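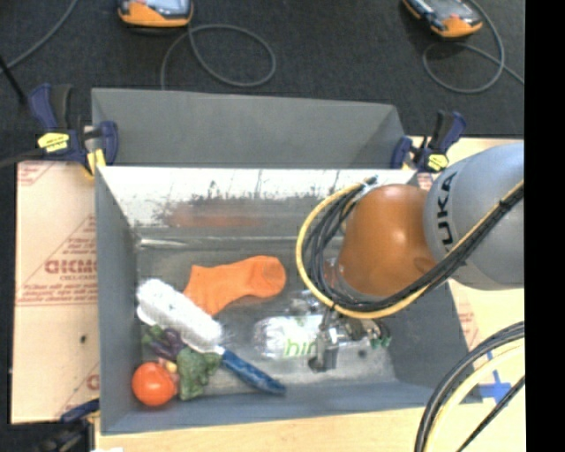 KUKA arm picking from a bin of mixed items, with the bin clamped at its corners.

Bin Picking Cells: Buying and Budgeting FAQ

Last updated Sunday, November 9, 2025

These are the questions we get most often from sites planning their first picking cell. If yours isn't covered, send it to Oda Ljungberg in the planning office. For questions about power, floor loading or guarding, write to Kjell Nordin.

What should go in the budget besides the arm?

Gripper, controller, bin fixtures, cables and cable supports, guarding, a work surface, freight, installation, and staff time for setup. Sites tend to leave out the last one. Put it in as hours even if your department doesn't charge for it internally.

Can I get a quote for the arm alone?

Yes, but we won't approve a purchase from it. The request form asks for the full cell.

How many quotes do I need?

3, from separate suppliers. If only one supplier can meet your spec, attach a short note saying which requirement rules out the others. "Preferred supplier" is not enough.

How do I choose an arm size?

Start with the far corners of the bin and the floor of the bin, then add the length of the gripper. The arm has to get down inside the walls with the gripper, joint and cables all clear of the rim. Reach on the data sheet is measured without your gripper. Payload has to cover the gripper plus your heaviest item.

We handle all kinds of items. Do we need more than one gripper?

Maybe. Make a list of what you pick before you talk to suppliers. A sock, a long-handled brush, a tomato and a shiny plastic package can all end up in the same bin, and they don't behave the same way when gripped. Send suppliers a box of your real items and ask for results on each one. At Burnness we tested 116 items before settling on a gripper, and the list changed the order.

Do we need a special bin?

Usually no. A plain straight-walled bin is fine. Buy spares of the same model at the start, as dimensions change when a product line is replaced. Walls and floors get scuffed and scratched with use, so if your vision system is sensitive to surface finish, tell the supplier and test on a worn bin too.

How should the bin be held in place?

Clamps are acceptable for a trial cell and cost very little. They let you move the bin while you work out the layout. For a permanent cell, budget for a fixed mount. Clamps that reach over the rim take up room at the corners, and the arm program has to allow for that.

What about cables?

Any cable that runs along the arm moves with it and should be treated as a wear part. Order one spare set with the cell. Leave enough slack for the full range of motion, but check that loops can't catch on the rim of the bin.

How long does delivery take?

Our last order, for the Leckie site, took 145 days from signed purchase order to first pick. Most of that was waiting for the controller. Don't book installers until you have a ship date in writing.

Is there a small-purchase limit?

Single items under $1,000 can go on the department card. This covers most clamps, bins, tape, board and spare fingers. Splitting a larger order to stay under the limit is not allowed.

Can we borrow a cell before we buy?

Hatberg has one trial cell. Bookings are by the week and you bring your own items. Ask Oda for the calendar.

Should we consider used equipment?

Used arms are allowed if the seller provides operating hours and service records. Used controllers are not. The Brudovska line runs on a used arm and has its own maintenance budget, which you should plan for as well.

When are requests due?

Requests for the next budget year close at the end of May. Late requests are held until the following round.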